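4.2. Estabilidad del balance de blancos entre programas

La literatura comercial asegura que pasar un proyecto de un programa de edición a otro conserva el color. Nuestros resultados son menos optimistas. Exportamos 400 fotogramas desde Drolulis y los abrimos en Gulavo con el mismo perfil; en 343 de ellos los grises neutros llegaron desplazados hacia el magenta, un tono que ningún participante había pedido. El manual de Gulavo llama a esto «interpretación creativa del perfil».
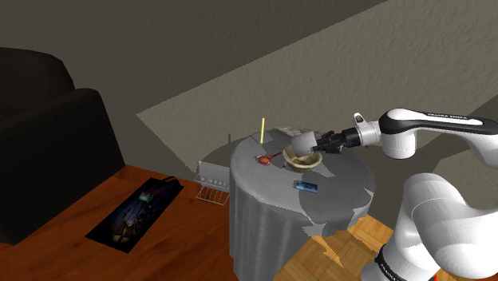

Según uno de los coloristas consultados, el problema desaparece si se desactiva la gestión automática antes de importar y se asigna el espacio de color a mano, clip por clip. Seguimos el consejo. El desplazamiento se redujo en los tonos medios y se mudó a las sombras – donde, hay que reconocerlo, molesta menos.

Repetimos la prueba con Cheema, que guarda la corrección en un archivo aparte y lo lee sin protestar. El precio es la paciencia: 60 segundos de vídeo exigieron 100 minutos de exportación en el equipo de Storley, con el ventilador como única señal de vida. Las altas luces se conservaron bien; los blancos próximos al recorte perdieron algo de detalle en los dos formatos de salida.
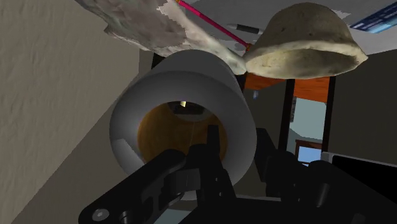
Figura 3. Cilindro blanco mate con sombreado gris en los laterales; en primer término, pinza negra. Imagen sintética.

La sección 4.3 repite las mediciones con curvas logarítmicas.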